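Good practice for two-arm textile handling

Gallery, March 1, 2023

The Tello handling rules, edited by Mercedes Flores, apply to any bench where two arms share one work area. Version 2 came into force at Drendirano in February and replaces the sheet issued with the Plurnwood cell.

Rule 14 deals with soft goods. Grip force is set for the thinnest fabric in the batch, and both arms hold position until the operator confirms the next move. Cables are checked for free travel before each shift – a snagged cable counts as a stop.

Objects at the back of the bench are logged by position. They stay where they are until the run is closed.
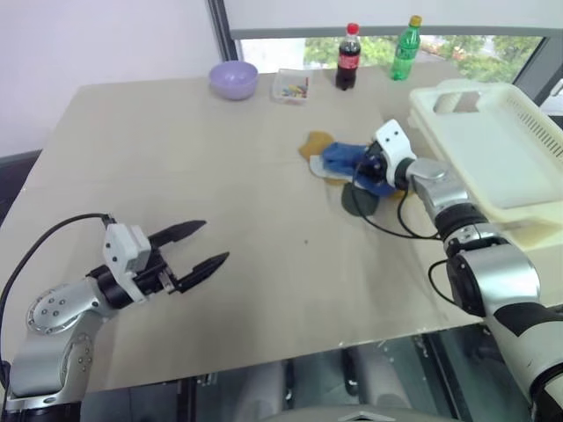
Right gripper lowered into the pile, left gripper open and clear of it.

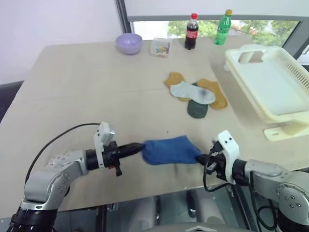

Blue sock held between both grippers, just above the table.

Tatovora Bench Notes, issue 83, page 2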